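Home kitchen permit vs. vendor license, which one first? (City of Karnon)

Posted in Permits and Licensing

sidewalk_tamal
11/01/2025

I sell tamales from a cart in the Hepburn district of Karnon under a sidewalk vendor license that runs through April. I want to move part of the cooking to my home kitchen. The city's Plurkum portal lists a home kitchen permit (Form 747) and a vendor license amendment as separate filings, and each asks for the approval number of the other. If I leave the field blank, the portal rejects the page. The help line told me to "file both," which does not solve the problem.

1. Which one gets filed first?
2. Does the existing license stay valid while the amendment is pending?
3. Is the inspection done before or after the fee is paid?

The home is a rental. I have written consent from the landlord. No employees.

northside_cart

I just called and they did it over the phone. Try calling in the morning. Also make sure they don't charge you twice, they did that to me and it took weeks to get it back.

Jummai Ekpo

The home kitchen permit goes first. The portal does not make this clear, but Section 518 of the municipal code does: a vendor license may list a preparation site only if that site already holds a permit. The permit does not depend on the license in the same way. The license field on Form 747 exists so the county can link the two records later.

To get past the blank field, enter your current vendor license number, without the letter prefix. The field checks for digits only. It does not check whether the number belongs to an amended license.

On your second item, the current license stays valid for what it covers now, meaning food prepared at the site already on file. It does not cover food prepared at home until the amendment is issued. A pending amendment is not a temporary authorization. If an inspector stops the cart and your prep log shows the home address, that is a citation, and the pending file number will not help you.

On the third, the fee is $80 and is paid at submission. The inspection is scheduled after payment posts. The fee is not refunded if the inspection fails, but one reinspection is included.

Attach the landlord consent as its own file. If it is merged with the floor plan, the reviewer may send back the whole packet as incomplete. The floor plan can be hand drawn. It needs to show the sink, the stove, cold storage, dry storage and the door to the rest of the home. Label each one and give the room dimensions.

The amendment itself is short, 2 pages, and the only new item is the permit number. Keep a printed copy of both approvals on the cart.

If your license expires while this is open, renew it with the old site and amend afterward. Do not combine a renewal and an amendment in one filing. The portal allows it, but the combined file goes to a separate queue.
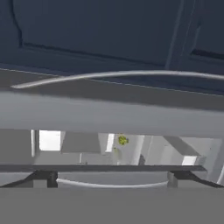
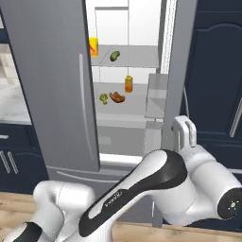

Bouchra Hajji

Agree with the order, one correction on the license number. The prefix rule applies to licenses issued by Karnon. If yours was issued by Drurum and accepted by transfer, the letter stays in, and you have to use the paper version of 747 because the portal field will not take it. Paper forms go to the counter at city hall, not to the county office, even though the county address is the one printed at the top.

I would also ask for the amendment decision in writing. The portal status changed to "closed" on mine with no letter attached, and "closed" is used for both approved and denied.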